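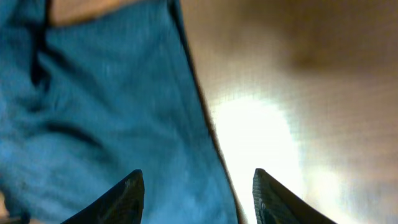 Can a machine do your chores yet? A tip sheet for the hopeful

I love this question, and I get it in my inbox more than any other. Readers want to know whether they should hold off on learning to fold a fitted sheet, on the theory that something with two fingers and a power cord will be doing it by Christmas. My short reply is keep folding. My long reply is the rest of this page, with the tips I'd follow either way, because the habits that make a job easy for a machine turn out a tidier house for you too!

Laundry

Cloth is the hard one. A coffee mug is the same shape every time you reach for it, and a shirt never is. Pick up a shirt by the hem and it's a long thing. Pick it up by a cuff and it's a different long thing, with the buttons hiding somewhere inside. And a shirt with a person in it is harder still, since people breathe and turn around to talk to you. A blue shirt right up against a pair of gripper fingers is mostly a wall of blue, with a fold or two to go by. You and I would just feel for the edge. That feeling for the edge is what I'd watch for in any demo.

Slow, careful folding of a towel laid flat? I believe in that one. Pulling one sock out of a warm heap and finding its partner? I'll wait.

Tips for the pile in the meantime:

Shake every piece once, hard, as it comes out of the dryer. Half your folding is done by that shake.

Button the top button and the third one down before you hang a shirt. The collar stays put and the front hangs straight.

Turn things right side out before they go in the wash if they aren't badly stained. Inside-out sleeves are a pain for human hands and close to hopeless for anything else.

Fold on a surface that contrasts with the cloth. I use a tan blanket on the bed and my dark things show up beautifully on it. Your eyes find the corners faster, and a camera would too.

Mending and lint

Selma Obradović runs the alterations counter at Mladenović, where I took my winter coats in August (the only smart thing I did all summer). I asked her which part of her day she'd hand over first. She said lint and loose threads, no question, and after that pulling pins. She would not hand over fitting a garment on a customer. "You have two fingers on the seam and you're asking them where it pulls," she told me, "and half the time they point at the wrong place." I've thought about that a lot.

Her tip for loose threads: never snip a snag on a knit. Push it through to the back with a blunt needle and leave it alone. For pills on a sweater, lay the sleeve over a rolled towel so the surface is curved, and go in one direction with a light hand.

For lint on a shirt you're already wearing, slightly damp rubber gloves beat a sticky roller. Stroke down from the shoulder, then rinse the gloves.

Dishes and kitchen

Much better news here! Dishes are stiff. They sit in slots. The dishwasher has been a kitchen robot for longer than I've been alive, we just stopped calling it one. Loading it is the unsolved part, and I think loading will come before laundry folding does, at least for plates and mugs. Bowls with something still stuck in them are another story, and I would not trust any gadget with my grandmother's thin glasses.

Scrape, don't rinse. A little food on the plate gives the detergent something to do.

Face the plates toward the middle, and keep wooden spoons out altogether.

Unload the bottom rack first so that puddles from the top don't land on dry plates.

Put the things you use daily in the same spot every time. I got strict about this with 14 mugs and one long shelf, and now I can put them away in the dark.

Floors

This is the chore that's really been handed over, and I'm a happy customer. My floor machine is called Plarnier by everyone in the house, after a cat we used to have, and it goes out at 2 in the afternoon when the kitchen is quiet. It does a decent job on crumbs and a wonderful one on dog hair. It does nothing for corners. Once it ate a shoelace and sulked under the radiator until dinner.

Walk the room first and lift anything thin: cords, ribbons, the fringe on a rug. Tuck fringe under with a strip of painter's tape.

Clean the brush every Saturday, or whatever day you'll remember. Hair winds around the ends where you can't see it, so pull the end caps off too.

Do the corners by hand with a dry paintbrush, and sweep out toward the middle so the machine can pick it up on its next round.

The shop

My brother-in-law has a small woodshop on Fundar Road, and he's more excited about all this than I am. In his view the shop floor will get there well before the home does - parts are the same size, the bench doesn't move, and there's no toddler. He'd gladly let a machine sand. He has sanded almost 50 chair legs since spring and his wrists have opinions. Sorting hardware is his second pick, and I agree with him there, provided you start with clean bins.

Keep one size of screw to a bin. A mixed bin is a bin you'll dump out on the bench every single time.

Mark your sandpaper on the back with a fat pencil before you tear it, so every scrap still carries its grit.

Hang rags by one corner, spread out, and never leave oily ones in a heap. Oily rags can heat up and catch fire on their own. Dry them flat outdoors, away from anything that burns, and then follow your local rules for throwing them out. Please keep that job for yourself no matter what you buy.

No loose sleeves, open cuffs or dangling drawstrings near anything that spins or grips. Roll the cuffs tight above the elbow or wear a snug knit.

Where that leaves us

Floors, yes. Dishes, partly. Laundry, I'd give it a few years, and I would love to be wrong! If you've seen a machine fold a real week of real family laundry, start to finish with no one helping, write to me and tell me how long it took. The Pivier stain chart that so many of you asked for is next on my list, beets and candle wax included.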